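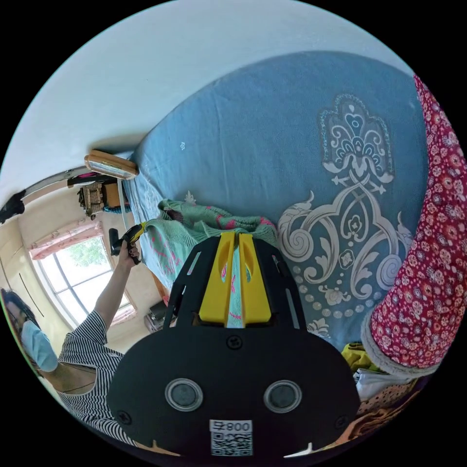 Volel asked whether a bedroom counts as a worksite, and said that if it does, most of the site rules make no sense there. The short answer is that a home is treated as a worksite for as long as the grippers are switched on, and the answers below set out which rules apply. They cover hand-held gripper recording of clothes and bedding under the Netevard home practice.

Does the householder have to clear the room first?
No. Clothes, bedspreads and curtains stay as they normally are. Take out anything with a name, an address or a bank detail on it, along with medicines and family photos. Wall clocks may stay up.

Who can be in the room?
The operator and, if needed, one helper. Children and pets stay out while recording is under way. If somebody walks in, stop the take and mark it for review. Do not ask them to sign anything on the spot - the consent form goes out beforehand and has to be read at leisure.

Are masks required?
A mask is required in any home where the householder asks for one, and wherever the operator has had a cough or cold in the past 14 days. Otherwise it is the operator's choice.
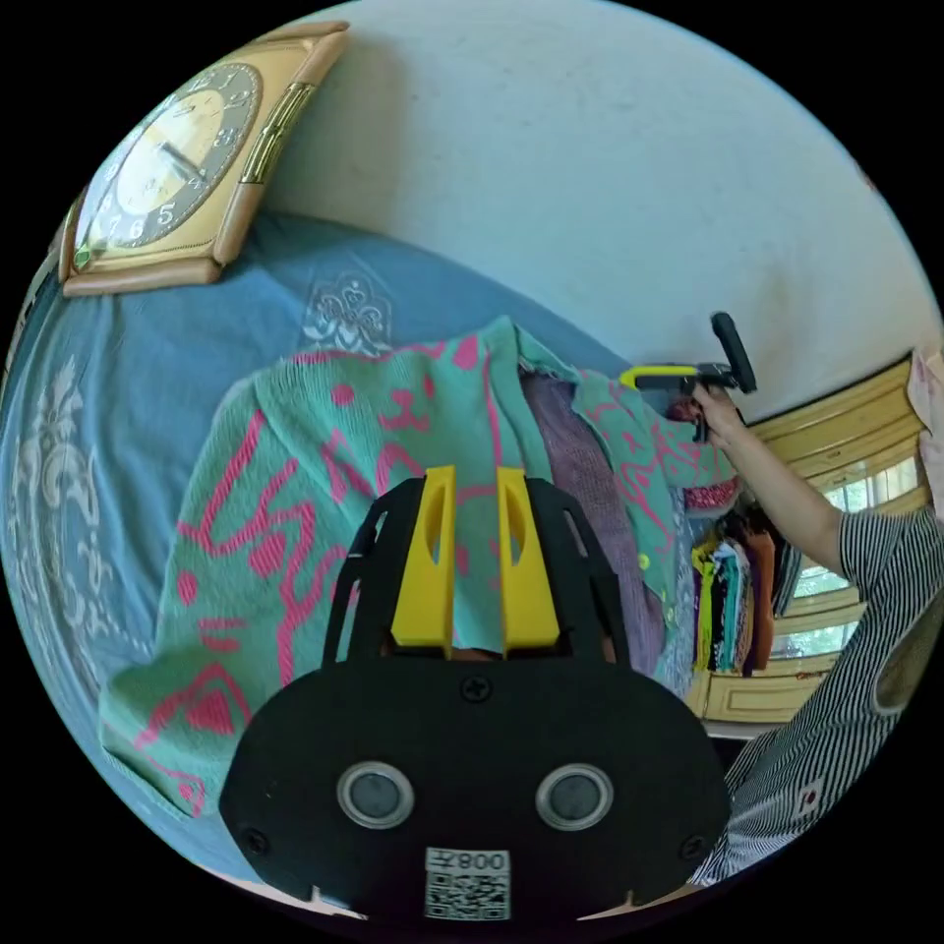 Home practice FAQ
Posted by the Netevard practice desk, July 22, 2024

How should knitwear be handled?
Grip at a fold or a hem and lift slowly. Don't pull on a single loop of yarn. If the jaws catch, open them fully and free the garment by hand before carrying on. Snags are written in the log with the colour of the garment and shown to the householder before the operator leaves.

Can one operator use 2 grippers at once?
Yes, provided both were checked that morning and both labels can be read. Keep the jaws from closing on each other. Trainees work with one gripper until they have 100 accepted takes.

What has to be checked before a session?
Screws tight, lenses wiped, jaws opening and closing without sticking, label clean enough to scan. Write the label number on the session sheet by hand, even if the scanner has picked it up. A gripper with a missing screw goes back in the case and is not used, whatever the schedule says.

Windows and mirrors?
A window is fine if it shows only trees, sky or the operator's own side of the fence. Draw the curtain if a neighbour's yard or a licence plate can be made out. Mirrors are covered or turned to the wall.

How long can a session run?
Almost 300 takes is the most we have accepted from one household in a day, and we would prefer fewer. Operators get a break whenever they ask. Sore wrists are reported the same day, on the same form used for any other injury.

Does the Pietrzak checklist still apply?
Only for kitchens. The bedroom and laundry pages were replaced by this practice, and old copies should be recycled. Plulach sites keep their own sign-in sheet, but otherwise follow the answers given here.

What if the householder changes their mind?
Stop. They can withdraw during the session or after it, without giving a reason, and the takes are deleted. The operator is paid for the full booking either way.

When will this page next change?
In August, when the section on shared housing is added. Questions about apartments with a common laundry room should be held until then, or sent to the practice desk with the booking number.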